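Sticky drawers, squeaky doors and other damp-weather grumbles

Every October the same thing happens in my house. The heating goes on, the windows get shut, and every piece of wood I own starts misbehaving. I've lived in Noltercombe for nine years now and I've collected a fair number of fixes, most of them cheap, a few of them stolen from my neighbor Orla Gilmartin (who is much better at this than I am and doesn't mind me saying so).

Drawers first. If yours are on wooden runners, take the drawer all the way out before you do anything else. I can't tell you how many times I've blamed swelling and then found a sock wedged at the back! Vacuum the runners, wipe them with a barely damp cloth, let them dry, then rub a plain white candle along every edge that touches another edge. Push hard, you want to see a bit of shine. Bar soap works too, but it gets gummy in a damp room, so I've gone back to candles.

Metal runners are a different animal. No wax on those. Clean out the fluff with an old toothbrush and give them a short spray of dry silicone, then slide the drawer in and out a few times to spread it along.

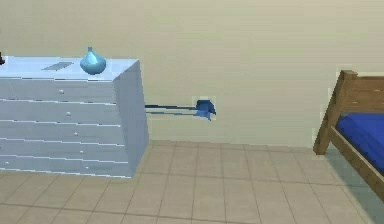 Five drawers and small round knobs, the sort that always work loose.

Loose knobs drive me up the wall. Tightening the screw from inside the drawer holds for about a week and then you're back where you started. What has lasted for me is one drop of clear nail polish on the threads before the screw goes back in. It grips well enough to stop the turning and you can still undo it later with a screwdriver. If the hole itself has gone baggy, snap a wooden toothpick or two into it with a dab of wood glue, leave it overnight and trim it flush in the morning.

For a painted chest that smells musty, leave the drawers out in a dry room for a whole day, standing on end so the air can get at the bottoms. Then put a small open dish of baking soda in each one for a few nights. I used to line mine with scented paper and all I got was musty lavender.

Now doors. A squeak is nearly always the hinge, so swing the door slowly and listen to each one in turn. Tap the pin up, pull it, wipe off the black gunk, and smear it with petroleum jelly before you drop it back. Do one hinge at a time, please, or you'll be standing there holding a door. Cooking oil will quiet it for an afternoon and then collect dust like you wouldn't believe.

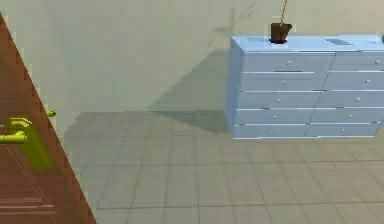
Lever handles that droop usually have a loose set screw, a tiny one tucked on the underside of the neck. You'll want a hex key for most of them. Snug it up, work the lever a few times, and snug it again. If it still sags, the spring inside has probably had enough, and a replacement set is less trouble than trying to mend the old one.

And if a latch is sticking, rub a soft pencil over it, all the sides you can reach, and work it back and forth. Graphite is wonderful stuff. It does come off on your fingers, so go lightly on a pale door and wipe away the extra with a dry rag.

I keep the candle stub, pencil, toothbrush and hex keys together in an old cookie tin by the back door, and I do the whole house in one go on a rainy weekend with the radio on. Next time I'll get to window sashes, once I've finished fighting with the one in my bathroom.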